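Automation on the Packing and Kitting Floor: Frequently Asked Questions

For staff at the Clakton site. Updated August. Questions not covered here can go to your shift lead or to the automation desk beside the dispatch office.

What is being automated?

Light handling tasks on the kitting line: picking up a single item, turning it to the required side, and placing it at a marked spot. The cell is called Marwat on the floor plan and on the work orders. Carton sealing, pallet work and dispatch are not part of the program.

Does the cell replace a position?

No position is removed under the current plan. Two kitting stations become one station with a cell next to it, and the second person on that pair moves to inspection or to cell tending. Pay grades for both roles are listed in the staffing notice. Any change to headcount would need a new notice and a new consultation period.

What does a cell tender do?

The tender loads items, clears stoppages, checks the first kit of each batch and records faults in Kideo, the line's logging software. Tenders also run demonstration sessions, in which the hand is taken through a task many times so that the handling routine can be adjusted. Most of a tender's time at present goes to these sessions. The share is expected to fall once more item types have been released.

How many items can the cell handle now?

The product list holds 2,728 line items. Ten have been released for handling by the cell, and all of them are rigid. Soft packs, loose cables and anything in a thin bag stay with the manual stations.

Why does the hand have fingers when a suction cup would be cheaper?

Suction works well on flat, sealed faces. Much of our range is curved or has an uneven face, and would need several different cups with a changeover between them. A jointed hand can close around more shapes without a tool change. It is slower per pick and needs more upkeep at the joints.

What does the work look like close up?

The hand has four segmented fingers and a thumb, with blue lights near the tips. It reaches over the work surface from one side and closes toward the item. Tenders are expected to know which joint is which before they file a fault, as "finger stuck" is not enough for maintenance to act on.

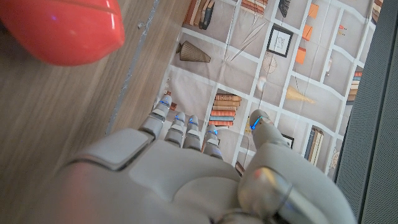 Erick Simiyu asks whether the time spent on demonstration sessions counts toward the station's hourly rate, because his crew's figures dropped in the first month and the drop was raised at review. It does not count. Session time is booked under its own code in Kideo and is left out of the rate calculation. Reviews held before the code was set up are being corrected, and the crew affected will receive revised figures in writing.

Is it safe to reach in while the hand is moving?

No. Press the hold button, wait for the cell to report a hold on the station display, then reach in. The force limit on the hand reduces the risk of injury but doesn't remove it. Long sleeves must be fastened at the wrist, and lanyards come off before you start at the station.

What happens when it drops something?

The cell stops after three failed picks in a row. Remove the item, check it for damage, and log it. Damaged stock is written off against the cell and is never charged to the tender or the crew.

Who can be trained as a tender?

Anyone with a current kitting sign-off. Training takes up to 2 shifts, one of them at a live station. Josphat Mosoti books the places. Colour vision is not a requirement, as every status shown by a light is also given in text on the display.

Can I go back to manual kitting?

Yes, by request at the next roster change. A return does not affect your sign-off as a tender, which stays valid until the cell's software has a major revision.

Are the sessions recorded, and who sees the recordings?

Images and joint positions are recorded while a session is running. They go to Drultell, the integrator, for work on the handling routines. They are not used for performance review or attendance. If your face or voice has been captured, you can ask the automation desk to have the segment deleted.

Will more cells be installed?

A second cell has been costed but not approved. The decision depends on the fault rate and on how many more line items can be released. Crews will be told before any floor markings are changed.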